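Quiénes somos (o más bien, quién soy)

Hola, y gracias por llegar hasta esta página, que es la que menos gente visita y la que más me ha costado escribir. Clovora es una escuela de encuadernación. Pequeña, con dos aulas y un patio donde en verano ponemos a secar los papeles marmolados, y donde más de una vez he salido corriendo a recogerlos porque empezaba a llover. La abrí yo, la llevo yo y casi siempre soy yo quien contesta al teléfono, así que si te suena la voz el primer día de clase, ya sabes por qué.

Llegué a los libros por accidente. Estudié otra cosa, trabajé unos años en una oficina de Desberg revisando albaranes, y un invierno heredé un diccionario con el lomo hecho polvo. Lo llevé a arreglar, me dijeron lo que costaba y me fui a casa pensando que aquello lo podía hacer yo. ¡Qué va! Lo destrocé del todo: usé cola de carpintero, puse una gasa que no era y el pobre se abría solo por la letra M. Todavía lo tengo en la estantería de la entrada y se lo enseño a todo el mundo que se matricula, para que vea de dónde venimos.

Después de aquel desastre me apunté a un taller y ya no salí. Aprendí a coser en telar, a redondear lomos, a chiflar la piel sin atravesarla (esto último me llevó bastante más de lo que me gusta reconocer) y empecé a dar clase los ratos libres en una sala prestada del barrio de Grornanik. Éramos cuatro gatos y una prensa que pesaba como un muerto. Cuando la sala se quedó pequeña busqué local, encontré este, que había sido almacén de semillas, y me metí en obras sin tener ni idea de obras. El suelo todavía cruje en una esquina y he decidido que se queda así.

Qué enseñamos. El curso base empieza cada septiembre y son 60 horas, con grupos reducidos, porque si no me vuelvo loca yo y os aburrís vosotros esperando turno en la cizalla. Se empieza por el cuaderno sencillo cosido a la vista, luego la tapa suelta, luego la media tela, y se acaba con un libro entero en tela con sus cabezadas hechas a mano. Quien quiere seguir tiene el segundo curso, donde entramos en piel y en dorado, y un monográfico de cajas y estuches que es mi debilidad. Hay quien piensa que una caja es algo menor al lado de un libro, y yo discuto con quien haga falta: una caja bien hecha, con su tapa que baja despacito por el aire que se queda dentro, es de las cosas más bonitas que se pueden hacer con cartón y un poco de paciencia. Para aprender, eso sí, empezamos desmontando cajas corrientes, de las de embalar, y mirando cómo van los dobleces y las solapas. 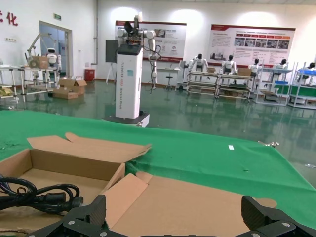
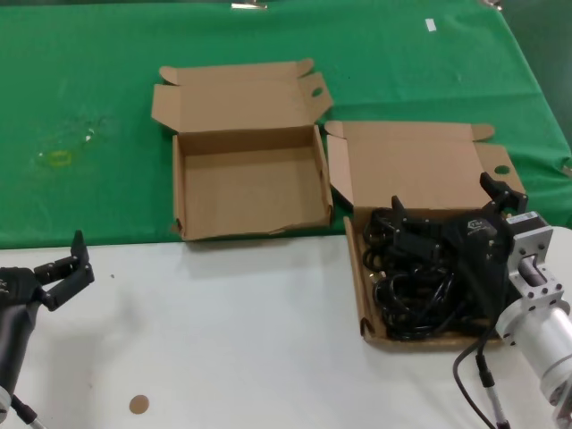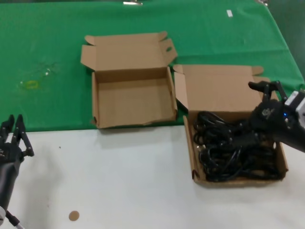
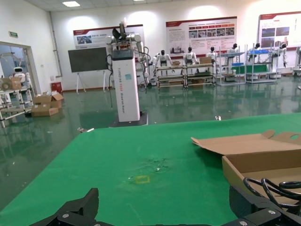
Cajas de cartón abiertas sobre el tapete verde.

También restauramos por encargo, aunque poquito. Misales, recetarios de familia, algún atlas escolar. Te pido siempre que me mandes fotos antes de venir y que no le pongas celo, por favor, el celo es mi enemigo personal. Si el libro está bien como está, te lo digo y te lo llevas igual que lo trajiste. Los plazos son largos y prefiero avisarlo aquí: en otoño, con los cursos en marcha, se me acumula todo y un libro puede pasar meses esperando en el armario.

Los papeles decorados los hacemos en casa. El modelo de la ola azul, que muchos conocéis por los cuadernos de la tienda, se llama Lý y salió de un error con la hiel (puse de más, el color se abrió como quiso y me pareció precioso). Lo he repetido mil veces y nunca sale igual, así que si necesitas dos pliegos para un mismo libro, pídelos juntos y te busco dos que casen.

Cosas que me preguntan mucho: no hace falta experiencia, no hace falta saber dibujar, no hace falta tener herramientas. La plegadera te la regalo yo al empezar y es tuya para siempre. El material del curso base va incluido, menos la piel, que cada cual elige y paga la suya. Si faltas un día se recupera en el otro grupo, siempre que quede sitio. Y sí, hay café, malo pero abundante, en la mesita del fondo, lejos de los papeles.

Si quieres ver el taller antes de decidirte, escríbeme con el formulario de contacto y quedamos una tarde. Ven con ropa que se pueda manchar de cola, que luego siempre acabáis pidiéndome que os deje probar la prensa. Para el grupo nuevo la lista ya está abierta y las plazas van por orden de inscripción.

Página revisada el 13 de julio de 2024.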